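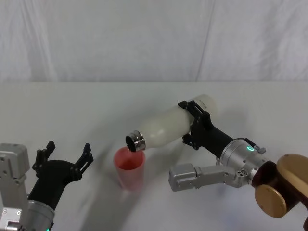

3.2 Drinking at mealtimes

Residents at both homes were offered a drink with each meal and again in mid-afternoon. At Hulton the drinks were poured in the kitchen and carried through on trays. At Kelarow they were poured at the table, and residents could say when to stop. Most staff thought of 200 ml as a full serving, although the care plans gave no fixed amount.

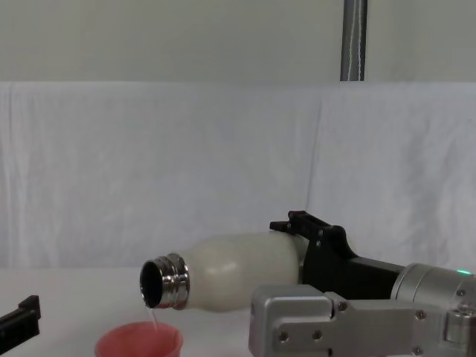

Intake was taken from the charts kept by staff. These were filled in at the end of the meal, often from memory, and small amounts left in the cup were usually written down as drunk. Işık found the same habit in her earlier work on hospital wards and suggested weighing cups before and after use. We did this for 30 residents - those whose families had agreed to it in March - and used the charts for the rest.
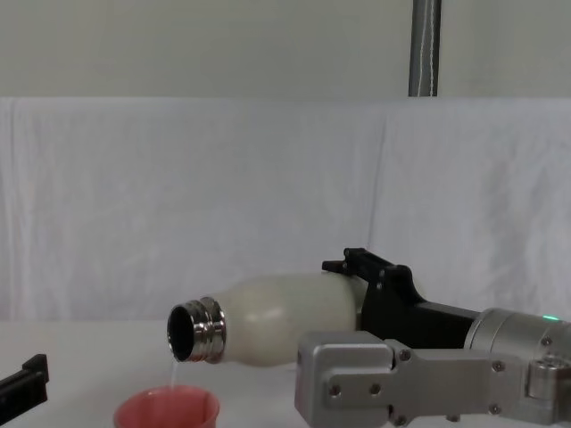

The weighed intake was lower than the charted intake at both homes. The gap was wider at Hulton, where cups were often cleared by someone other than the person who filled in the chart. Residents who had their drink poured in front of them tended to start on it sooner, and they asked for more at some 20 meals. Table 2 gives the results by home. Cup colour has been studied elsewhere (Murthy) and was not varied here - any effect it may have had on intake is outside the scope of this section. 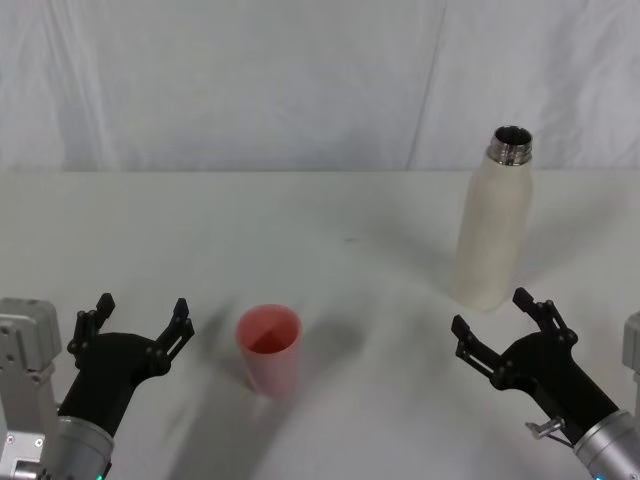

Figure 2. Pink plastic cup and a bottle on a white tabletop.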